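Girkdale Opens Second Round of Kitchen Repair Grants

7/20/23

The Girkdale Housing Office has opened the second round of its kitchen repair grants for owners of older homes in the Junport and Ifans districts. Applications will be accepted through the end of the month at the Junport service desk or by mail.

Grants of up to 1000 dollars are available for work on sinks, drains, wiring and work surfaces. A smaller award of 500 dollars may be requested for single repairs, such as replacing a faucet or sealing a leaking joint. The first round paid for work in 17 homes, most of them on the streets closest to the harbor.

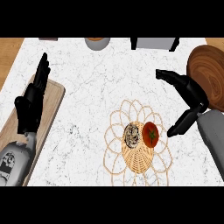

Eligibility has been widened for this round. Owners who have lived in their homes for at least four years may now apply, and households that were turned down in the spring on grounds of income are invited to submit a new form. The office has also changed its rules on materials. Countertops may be replaced like for like, but the grant covers only the price of a standard laminate surface – an owner who prefers white marble with fine gray veining must pay the difference. Cabinets, flooring and appliances remain outside the program.

Work must be carried out by a contractor registered with the town. Brikov Building Services will inspect each kitchen before a grant is approved and again when the job is complete. Payment is made directly to the contractor after the second inspection.

Applicants should bring proof of ownership, a recent utility bill and one written estimate. Tenants may not apply on their own behalf but may ask their landlord to do so. Forms are available in large print on request.

Decisions will be sent by mail. Owners who receive a grant must schedule the first inspection before any work begins – costs from work already under way will not be repaid.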